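Pre-session software check, desk/drawer task
Site: Malness, upper bay. Checked by: S. Feyisa, May

1. Wotance recorder build matches the lab tag — OK
2. Clock sync, head stream vs gripper streams — FAIL then OK. Drift over 200 ms on the left, restarted the Kahsay time service, fine after. Sebastian to look at why it doesnt start on boot
3. Finger width calibration — OK, did both twice
4. Marker tracking — OK. Drops out near bright lights, 2 dropouts logged. Threshold left alone for now
5. Free disk on recorder — OK, tight
6. Planner keep-out zones vs real furniture — PARTIAL. Map still has the drawer closed, needs to be re-done with it open. Chair isnt in the map ether
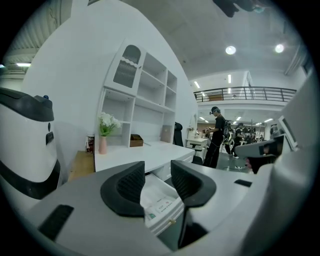
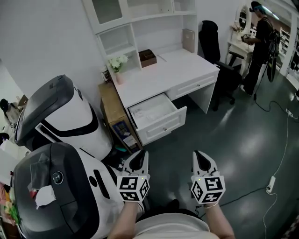

Drawer open in both.

7. Cables on floor — OPEN. Not in the keep-out layer, add by hand
8. Stop command from Buvton console — OK, 3 tries, all logged

Sign-off: hold until 6 and 7 closed. S. Costache to re-run the map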